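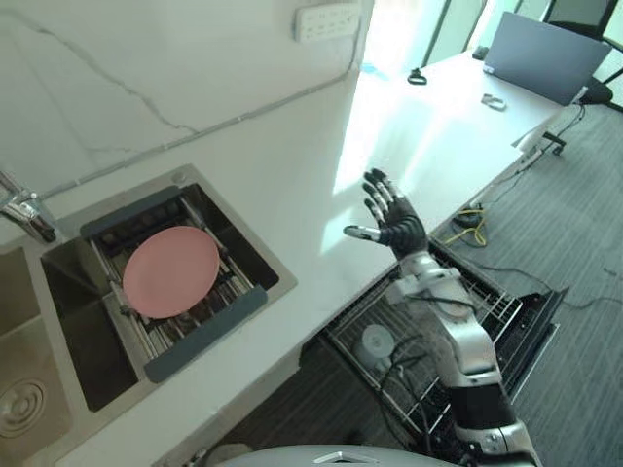 Figure 5. Pink plate on an expandable drying rack, fitted across a sink basin.

5.2 Does the armband matter?

Clubs that renew the contract of an older midfielder tend to defend the decision with the same word, leadership. The claim is rarely stated in a form that could turn out to be false. If the team wins, the captain held it together. If the team loses, it would have lost by more without him. We therefore looked for a version of the claim that match records could speak to, and settled on a narrow one: a team should protect a one-goal lead more often when its regular captain is on the field for the last 15 minutes than when he is not.

The sample consists of 568 matches from the Parnen league in which one side led by a single goal at the start of that period. Lineups and substitution times come from the Drukano match archive, which we checked by hand against club reports wherever the two disagreed. We dropped matches with a red card before the cutoff, and we dropped captains with fewer than five appearances in the season.

At first glance the captains do well. Teams with their captain on the field kept the lead more often, and the gap is large enough to have been quoted by at least one club, Triltier, when it extended its holding midfielder into his late thirties. We do not think the gap means much. Captains are taken off when they are hurt, tired or playing badly, and coaches under pressure make changes in clusters. A team without its captain late in a match is often a team that was already struggling. Once we compare only matches with the same number of substitutions and a similar shot count in the previous half hour, most of the difference goes away. What remains is small, and its sign depends on how extra-time matches are handled.

A second problem is age. The captains in the sample are older than their teammates, and they play for clubs that can afford to keep them. Splitting the sample by payroll leaves some cells so thin that a single bad month — April, in the case of Quan — can move the estimate by itself. We report those cells in the appendix and put no weight on them.

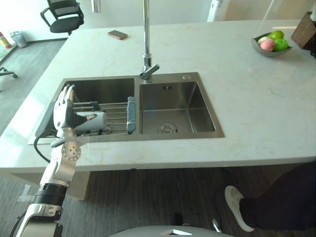

According to one assistant coach in the Parnen league, the test was unfair from the start: a captain earns his money in training and in the dressing room, and by the last stretch of a match his work has either been done or it hasn't. We take the point, but it makes the claim harder to check, and it is also a different claim from the one clubs make to their supporters. A benefit spread evenly over the season should still show up somewhere, perhaps in the form of younger midfielders who share a squad with him. We looked at that group too, using a minimum of 300 minutes played, and found nothing we would be willing to sign a contract over.

None of this shows that leadership is worthless. The records are coarse, the armband is a poor stand-in for influence, and some squads are plainly run by players who never wear it. The argument for renewal may still be sound on passing, fitness or ticket sales — all of which can be measured, and which are taken up in the next section.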